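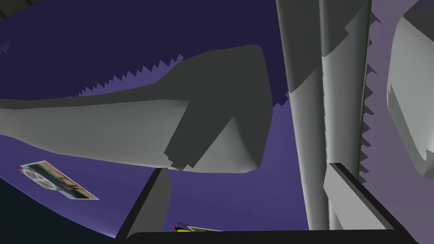 What does the Ostby simulation package include, and who is it meant for?

The Ostby package is a subscription that lets a workshop or training center plan and rehearse robot arm tasks on a computer before any equipment is moved. It is meant for members who already own at least one arm, or who expect to order one, and who have a person on staff able to spend part of each week on setup.

The Equipment Services office reviewed the package over the spring at the request of several member sites. A written summary was sent to site managers on Wed 4 July, and the main points are given below for all other readers.

Ostby is sold by Callametti and supported in this region by Tessier. The basic license costs $1320 per year for one workstation. The price covers the simulator, a library of 111 ready-made objects and fixtures, and email support during business hours. A second workstation at the same site may be added at half the price. Training is charged separately, and Tessier offers a two-day course at its Lonbridge office or, for groups of six or more, at the customer's own site.

The office tested the package on an ordinary desktop computer with a mid-range graphics card. Installation took most of a morning. The longest step was the license check, which failed twice on our network until a firewall rule was changed. Sites with strict network rules should speak with their IT staff before the trial period begins, as the trial starts on the day the key is issued and cannot be paused.

Once installed, the program was steady. A simple pick-and-place job was repeated 2000 times over one weekend without a crash. Users can set a virtual camera near the gripper and record what it would see on each run, and the recordings can be saved in common formats. Several staff members found the gripper view the most useful part of the package, for it shows early on when a part of the robot will block the line of sight to a small, flat item.

The graphics are plain. Robot surfaces are drawn in flat shading, and shadow edges on large curved parts can look jagged at close range. This had no effect on collision checks or motion planning in our tests. It may matter to sites that wish to train vision software on the recorded images, and those sites should compare the results with footage from their own cameras before relying on them. Callametti has stated that a smoother shadow setting will be part of the August update. The office has not seen that version and cannot comment on it.

The motion planner handles a single arm well. With two arms sharing one work surface, planning became slow, and on some runs the program chose a long path where a short one was open. Tessier advised us to set a keep-out zone for each arm by hand. This helped, but the steps are not in the printed guide and had to be sent to us by email. The office now holds a copy and will forward it on request.

The printed guide is the weakest part of the product. It runs to 50 pages, many of them given over to menus that have since been moved. The online help is more current and should be used in its place.

On balance, the office considers the package suitable for sites that run short, changing jobs and wish to test layouts in advance. Sites with one fixed job that seldom changes are unlikely to recover the cost of the license. The office does not recommend it at present as the only source of training images.

Members may request a 30-day trial key through the Equipment Services desk. Requests should state the make of the arm, the type of gripper, and the name of the person who will be responsible for the trial. Keys are issued in the order in which requests arrive — please allow five working days. Members who already hold a license bought directly from Callametti may move it to the member rate at renewal, and should send the desk a copy of the latest invoice.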